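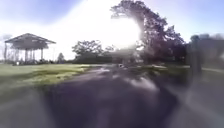 Toltside绿地的步道周六早上重新开放了，全长606米，从Heywood路那个口子一直通到池塘边，一口气能走完。我七点刚过就到了，本来以为自己算早的，结果前面已经有两个遛狗的、一个推婴儿车的，还有一位穿着整套跑步行头的先生在那儿压腿，压得特别认真，像要参加什么比赛似的。

先把要紧的说了，免得有人看到一半就去忙别的：步道现在全天开放，不用绕停车场那条小路了；草坪上的凉亭从这个月起又可以预订，半天20镑；靠池塘那一头的侧门还锁着，要等锁匠来换锁芯，所以从那边过来的朋友暂时还得走正门。预订凉亭的电话没变，还是贴在布告栏上的那个，接电话的还是Verena Thaler，上午打比较容易找到她。

好，现在可以慢慢说了。

这条路封了141天。我之所以知道得这么准，全靠Ryan Nuttall，他家厨房窗户正对着围栏，日历挂在窗边，从封路那天起每天早上烧水的时候就划一道。他把日历拿给我看过，密密麻麻的，中间有几天划漏了，后来又用另一种颜色的笔补上。我问他重新开放这天打算怎么庆祝，他说打算把围栏从他的窗景里忘掉，然后去走一圈。他真去了，我在凉亭那边碰见他，手里还端着杯子，从家里一路端过来的，茶居然没洒多少！

原先那条路是什么样子，住得近的都有数。树根把路面拱得一楞一楞的，下过雨以后中间那段总要积一洼水，推车得抬着轮子过去，骑小轮车的孩子倒是高兴，专挑那儿冲。我自己在那洼水里报废过一双麂皮鞋，后来再也没买过麂皮的。今年春天Imogen Whiteley摔了一跤，手腕打了六个星期石膏，她在街口的面包店里放了一张请愿纸，请大家签名要求修路，最后收到146个签名。她原本只盼着能有五十来个，说签到后来纸不够用，面包店的人撕了收银纸卷接在下面，拖得老长，交上去的时候是卷着交的。

承包这次工程的是Duser，就是前年修图书馆门口坡道的那一家。现场带队的叫Arnulfo Bedoya，很多人应该都跟他聊过，因为他有问必答，有时候没问也答。我围着围栏跟他聊过三四回，路面底下那些事都是从他那儿听来的。他说老路最大的毛病在底下，垫层太薄，而且薄得不均匀，当年大概是分几次铺的，每次铺的人想法都不一样。这次整段挖开，垫层重做，再往上铺沥青，排水往池塘那个方向稍微找了一点坡，走路的时候感觉不出来，水自己知道往哪儿去（这句是他的原话，我觉得挺好，就记下来了）。

至于为什么拖这么久，说起来有点曲折。本来计划两个月完工，挖到一半发现有一段旧的陶管横在路底下，图纸上没有，谁也说不清是派什么用场的。问水务那边，水务说不归他们；问公园这边，公园翻了一阵旧档案也没翻出名堂。等到终于确认这段管子早就不通了，可以拆，已经过去好几个星期，Duser的人手又调去别的工地了。等他们回来，又赶上那阵子天天下雨，沥青铺不了。Bedoya说他那段时间每天早上看三个不同的天气预报，挑最乐观的那个信，然后每天都被打脸。

我知道有些邻居对工期很有意见，这也难怪。住在Heywood路南边的几户，送孩子上学每天要多绕一大圈，早上本来就像打仗一样，再多绕这么一段，脾气好不到哪里去。有一位妈妈跟我说，她家老二已经不记得这里有路了，以为围栏里面一直是工地。周六那天她把两个孩子都带来了，老二站在路口犹豫了一下才肯往里走，然后就撒开腿跑，喊都喊不住。 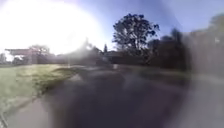 清早逆光里的步道，右边是那棵大树。

说到大树，这棵树是整个工程里争论得最多的东西，比那段陶管还多。最早的方案里提过要给它修掉一侧的大枝，理由是施工车辆进出方便。消息一出来，面包店里那张请愿纸的背面立刻也有人写字了，都是替树说话的，有一位还抄了一首诗，字迹很漂亮，可惜没署名。后来方案改了，车从另一头进，大枝保住了。Natalie Fothergill在公园管绿化，她跟我说她们专门请人来看过树的根系，靠树那一段挖的时候机器停在外面，全靠人拿铲子一点一点清，清了整整四天。她那四天都在，中午就坐在草坪上吃三明治，跟挖土的师傅们混得很熟，现在还有人给她发自家番茄的照片。

我问她树会不会受影响，她没打包票，说要看明年春天发叶的情况。根这种东西反应慢，今年看着好好的，不等于明年也好。她打算明年四月、五月各来量一次，拍照存档。我跟她讲好了，到时候有结果我再写一条，大家不用急着打电话问她，她那部手机已经够忙的了。

草坪也有几句要交代。封路期间草坪其实一直在照常修剪，只是因为进不去人，长得比往年都好，密密的一层。Fothergill的意思是希望大家头几个星期手下留情，尤其是紧挨着新路边的那一条，回填的土还没完全沉实，踩得多了容易塌下去，边上就会露出一道坎。散步、坐着、铺毯子都没问题，往里面挪几步就行。踢球的话，还是请到池塘那边的空地去踢，那边本来就是踢球的地方，球门都在，虽然其中一个的网破了一个大洞，进没进球全靠双方的良心。

然后就是凉亭。我对这个凉亭是有感情的，我承认。我侄女五岁生日是在那儿过的，蛋糕刚端上来就起风，蜡烛点了七次才点着，最后大家围成一圈用身体挡风，唱歌都唱得很挤。凉亭四面敞着，风从哪边来都行，这一点这么多年没变过，这次也没打算改。有人在请愿纸上提议加两面挡板，公园那边考虑过，后来觉得敞着好看，从亭子里能望出去，从外面也能望过去，就没动。我投敞着的一票，哪怕要点七次蜡烛。

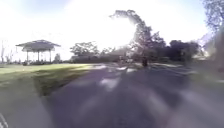
预订的规矩倒是有一点小变化。以前是谁先打电话归谁，结果有人一口气把整个夏天的好时段全订了，到时候又不来，别人只能干看着。现在每户一次最多订两个半天，用完了再订下两个。20镑是订的时候付，如果提前三天取消可以全退，当天才说就不退了。学校和幼儿园来办活动不收费，但也得提前打招呼，Thaler会在布告栏上写清楚哪天有人用。没人预订的时候凉亭照旧谁都能坐，带本书去，带个饭盒去，都欢迎。

她还托我提醒一句：亭子里不要烧烤。野餐可以，保温壶可以，蛋糕上的蜡烛可以（我特意问过），炭火不行。想烤东西的话，停车场旁边有固定的烤台，带上自己的炭，走的时候把灰倒进那个铁桶里，别倒进普通垃圾桶，去年就有人倒错了，冒了一下午的烟。

再说回周六早上。没有剪彩，也没有人讲话，原本说好有一个小仪式，后来因为要等侧门一起弄好才办，就先把路开了再说。我倒觉得这样挺舒服的。来的人三三两两，走到头再走回来，碰见认识的就站住聊几句，不一会儿路中间就站了好几堆人，后面骑车的只好按铃。太阳还低，往池塘方向走的时候正对着眼睛，晃得人直眯眼，我跟两个人打了招呼才发现其中一个我根本不认识。他也很客气地跟我聊了半天天气，挺好的一个人，住在火车站那边，听说路开了特意过来看看。

Rusano的咖啡车也来了，停在正门外面。老板说这几个月生意差了一大截，平时靠的就是早上散步的这些人，围栏一拉，大家都不从这儿过了。那天早上肉桂卷不到九点就卖光了，我排到的时候只剩一个葡萄干的，我不爱吃葡萄干，还是买了，边走边把葡萄干挑出来给Nuttall，他倒是爱吃。咖啡车从现在起恢复原来的时间，早上七点到十一点，下雨天看情况。

也听到一些抱怨，照实写在这儿。有人嫌新路面颜色太深，说夏天会烫狗爪子；这个我问了Bedoya，他说新沥青刚铺好都是这样，走一阵子会慢慢变浅，不过大热天的中午遛狗还是走草地比较好，老路也是一样的道理。有人问为什么没有画线把骑车和走路分开，公园的答复是路宽是够的，先不画，看一段时间，如果真的撞来撞去再说。还有一位老先生觉得路太平了，走着没意思，说以前走一趟等于做一回平衡训练。我没敢接话，Whiteley就站在旁边呢，手腕才刚好利索。

说到Whiteley，她那天是拄着一把长柄伞来的，大晴天拄伞，她说习惯了，心里踏实。走到原来摔跤的地方，她停下来用伞尖在路面上戳了几下，戳完点点头，继续往前走。我问她那张请愿纸现在在哪儿，她说原件交上去了，面包店留了一份复印的，贴在柜台侧面，想看自己名字的可以去找。我去找了，我的名字在收银纸卷那一截上，紧挨着一行印出来的“谢谢惠顾”。

接下来还有几件没收尾的活儿。侧门换锁，前面说过了。正门旁边的两张长椅拆下来重新上漆，还没送回来，估计下个星期能装上。路灯这次没有动，还是原来的几盏，靠近大树那一盏时亮时不亮，已经报修了。如果大家晚上经过发现别的灯也坏了，请记一下灯杆上的编号，打给Thaler或者直接在布告栏那张表上写一笔，写清楚是哪一天看到的。

捡到一只灰色的儿童手套，左手的，在路中段，我挂在布告栏的钉子上了。还有一顶帽子，也不知道是谁的，挂在同一个钉子上，来认领的时候别拿错了。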